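ok a little thread on the Drundent water thing, mostly so I stop yelling about it at dinner

1/ Back in June the county quietly stopped posting the monthly test results for the Jurnley River. No announcement. The page just went blank one morning and I figured it was a glitch.

2/ It was not a glitch! I called, got transferred four times, and finally a very nice guy told me the results are now "available on request." So I requested them. They wanted $429 in copying fees. For PDFs.

3/ Meanwhile our local talk station has spent the whole summer telling people that anybody asking about the river is on some activist payroll. If there's a payroll, please, somebody put me on it, I'd like my $429 back.

4/ Despina Bratu (she used to write for the old Fliranell paper, before it folded) went through 20 years of back issues and found the county printing those numbers every single month. Free! On page 5, next to the school lunch menu!

5/ And it does touch regular stuff. What comes out of the tap, what goes on the tomatoes, what we wash the kids' clothes in.
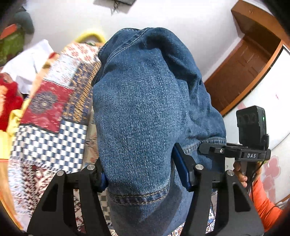

blue denim, double stitching and all

6/ Anyway. Octavian Ilie is the only county board member who's answered my emails. He says the reporting rule was changed in a budget vote and it was buried so deep he missed it himself. I believe him, mostly. He did vote for it though.

7/ The host on the morning show called him a "river alarmist" for saying he'd take another look. The man sells gutters. He's about as alarming as oatmeal.

8/ People keep asking me what I think is in the water. I don't know!! I can't know, they won't show me the tests. Could be totally fine. I'd love to post "hey it's totally fine" and go back to complaining about parking.

9/ What I want is pretty small — put the page back up, same as before, and drop the fee. The folks over in Nair get theirs online every month and their county is half our size.

10/ The board takes public comment at 7 pm at their next meeting, and you get up to 40 people before they close the list. Sign up at the front desk in the Drundent annex, side door, the front one sticks.

11/ I'll be the one with the folder. Come say hi, and if you have any old test results in a drawer somewhere, bring those too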